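Dish racks, drainers and the stuff that goes in them

Quick gallery this time, been meaning to put these up for weeks. 18/10/2023 and I'm only just getting thru the kitchen set. Captions are short, sorry. Prices and sizes where I remember them. Anything marked Porkora is from the spring catalog, the rest is odds and ends.

What I was after: racks that sit on a table or counter with no tray under them. Everybody makes the tray kind. The open wire ones are harder to find and I like them better, less to scrub.

Most of the captions came out of my notebook so the order is the notebook's order, not best to worst.

The open wire ones

Thin rods, no tray, plates stand up in the slots. Light to carry. Put a folded towel under if your table marks easy. Mine does.

Black wire shows dust more than chrome does but water spots less. Take your pick. I've gone over to black.

Watch the feet on these. Cheap ones wobble after a month or so and then the plates click every time somebody walks by. Bend them back by hand, gently, works fine.

Black rack on a brown tabletop, set at an angle. Light wooden pegs at the upper corners, nice touch, stops it looking like an oven shelf. Divided slots, and two cups out on the table too. 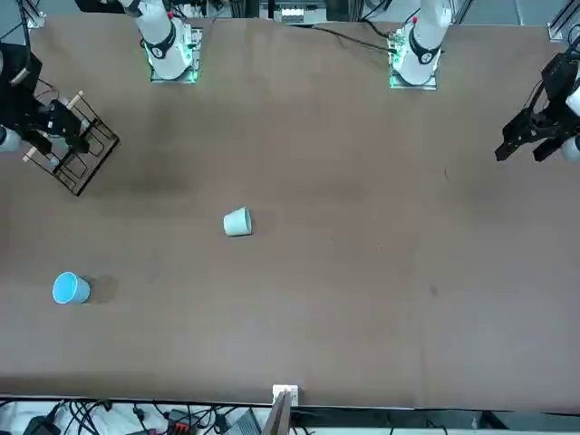

Cups and where they go

Cups are the weak point of nearly every rack. Slots are cut for plates so a cup tips, or it sits over two rods and leans. Pegs help if they're long enough. Short pegs, forget it.

My way: plates first, from the back. Cups last, upside down. Handles all pointing one way so you can grab them. Bowls I just dry by hand, no rack holds a bowl right.

Poletti does a clip-on cup rail that fits most wire racks, seven bucks when I got mine. Holds four. The clips are stiff the first week then loosen up.

Wood parts

Pegs, handles, feet, all the same deal. Wipe dry, don't soak. A little mineral oil when they start to look chalky. I do mine in November when I do the cutting boards, takes ten minutes for the lot.

Lamrani sells replacment pegs by the bag, light or dark. Check the diameter before you order, I didnt and ended up with a bag I can't use. Free to whoever wants them.

Rust

Look at the welds first, where the rods cross. If the coating is chipped there it'll go brown within the year. Clear nail polish on the chip buys time. Sharon Obura wrote in to say she uses bike touch-up paint and hers has lasted longer than any of mine, so try that.

Don't use steel wool on coated wire. Soft brush, dish soap, baking soda for the hard water crust.

More when I get to the drawer organizers. Corrections welcome, I typed this fast.

Recent galleries
Jorton enamel pans, the blue ones
Tea towels, striped and plain
Mug hooks under a shelf
Lamrani bread boxes
Small kitchens, part 7
Tables that mark and tables that don't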